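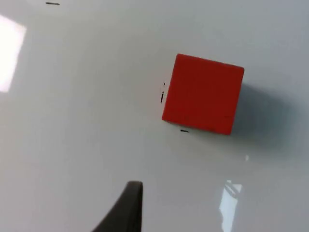
Lesego Mahlangu wrote in to say that a white work table is a false economy, because every mark made on it stays visible and the owner ends up scrubbing more than working. Her own bench is mid-brown, she added, and she has not cleaned it properly since May.

I accept the second sentence as evidence against the first. A surface that hides marks still has them. The argument for glossy white is that it reports its own condition, and a table used for laying out small parts, blocks or samples should do that.

My position is narrower than "white is better." It is that a layout table should be white, smooth, and deliberately marked. The marks matter more than the color. A short black dash at the edge of where an object belongs will return that object to its place with less thought than any ruler. Two dashes on adjacent sides fix both directions. A dot can serve as a spare reference if one of the dashes wears down. Full outlines are unnecessary and I would argue against them. An outline takes longer to draw, is harder to remove, and commits the table to one object of one size.

Marthinus Nkuna disagrees and uses printed mats from Baltex under everything. Mats are adequate on a table that is shared. They also creep. On my table a mat moved 2 mm over an afternoon of ordinary handling, and every object on it moved with it while still appearing correctly placed. A mark on the tabletop itself cannot drift.

Ink or tape is a fair question. Ink is thinner and does not catch a sleeve, but it smears if touched early and leaves a gray patch that takes effort to lift. Tape has a clean edge and a measurable thickness, enough to tilt a small block resting on it. For this reason the mark goes beside the object and never beneath it. I use ink, wait 30 seconds, and redraw when the line starts to fade.

Gloss has one real cost, and Lesego did not raise it. Under a hard overhead lamp it throws glare back at the person working. The remedy is a diffuse light set to one side. The shadow is then soft and stays clear of most of the marks. A matte top solves the same problem but holds dirt in its texture, and I have yet to clean one back to its original color.

As for scrubbing, a wipe with a damp cloth at the end of a session covers it. Stray marks come off then and the useful ones are redrawn if needed. Objects get the same wipe. Saturated colors show scuffs less readily than the table does, so they should be checked under the lamp before they go back in the drawer.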